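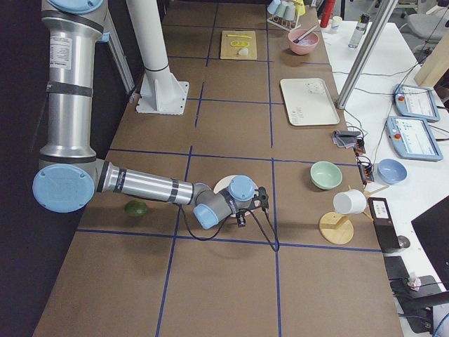 Fig. 1. Kitchen bench with arm, two-fingered gripper and taped grid. Teach pendants on the desk at right.

Unit 4: Reading an offer for a robot arm
Sigrun Dahlgren

For this unit you are the buyer. The seller is Jetell, the product is the Irnow kitchen bench package, and the money belongs to somebody who will want to know where it went. Bring the offer sheet and a pencil.

What the sheet lists
Arm, gripper, controller, one day of training at Brundberg. Base price 3257 euros a month on a three-year lease, service visits included up to 4 a year. The fifth visit is priced "on request", a phrase you should learn to underline.

What the sheet leaves to you
Look at Fig. 1 again and sort what is there into two columns: things a robot firm sells, and things a kitchen shop sells. The plate, the bowls and the cutting board with lemon slices go in the second column. So does the mug stand. The blue tape and brown paper go in neither, and somebody still has to lay them. Now add cable runs and a desk for the pendants. Jetell calls all this "site preparation" and gives it one line.

Claims to test
The sheet says the gripper handles "everyday kitchen items". A round plate and a mug are both everyday items and have little else in common - ask which ones, from which side, and how many tries. It also promises 4000 hours between services. Ask what the arm was doing during those hours. Waving at an empty bench counts, if the contract lets it.

Comparison
Kong's rival offer is on the second sheet. It costs more per month and has fewer adjectives. Do not assume these facts are connected.

For next time
Write one page to Jetell with your questions, most expensive first. Polite, please. Last July's group got a very short reply.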